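Speaker notes: Does Design Leave a Fingerprint?
Trusbridge Evening Series, Wednesday, June 12, 2024

Slide 1. Welcome

Thank them for coming out on a weeknight. Mention the coffee at the back. Tell them I have 34 slides and will skip plenty, so nobody panics! Questions after the break, and I love the hard ones.

Slide 2. What I'm asking tonight

When we say a thing was designed, what do we mean, and how could we tell? Paley's watch on the heath is the famous version (read the short passage aloud, slowly, it's lovely prose). Then ask the room: would you know a watch was made if you had never seen a watch? Wait for answers. Last time in Nkosi this took ten minutes and was the best part of the evening.

Slide 3. Two questions that get mixed up

One is about history: did living things share ancestors? The other is about purpose: is there a mind behind it all? People on every side run these together. Plenty of believers accept common descent, and plenty don't. I'm going to say where I stand, but not until slide 6. Hold your nerve and don't blurt it out early like in October.

Slide 4. Made things

Start with what we know well. People make things with a goal in mind, and we often spot the goal from the parts: holes in a grid, brackets, a cable that has to go somewhere. Let them look for a moment before talking. 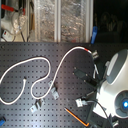
Slide 5. Where the comparison gets hard

Living things grow and have young. Watches don't. Hume saw this before Paley ever wrote his book, and he deserves a fair hearing, so give him the full two minutes. Then Darwin: small differences, passed on, sorted over a very long time. Explain it well enough that a biologist in the back row would nod. If I can't do that I have no business arguing with any of it.

Use the eye here. Light-sensitive patch, cup, pinhole, lens. Say plainly that the steps are all found in animals alive now, and that the old line "what good is half an eye" is one we should drop.

Slide 6. Where I stand

I believe in a Creator, and I think common descent is very likely true. Pause. Some will be unhappy, and that's fine! Psalm 104 has the young lions roaring for their food and still calls it God's work. I find that thrilling. The question that keeps me up is why there are laws at all, and why we can read them.

Slide 7. Break, 15 minutes

Point out the Clindilix reading booklet, 56 pages, free, 60 copies on the side table. Please share if you came as a couple.

Slide 8. Questions

Repeat each question into the mike. If fine-tuning comes up, go to the spare slides. If the flood comes up, be kind and be brief, then offer to talk afterward. Lights go off at nine thirty, so start the last question by nine fifteen.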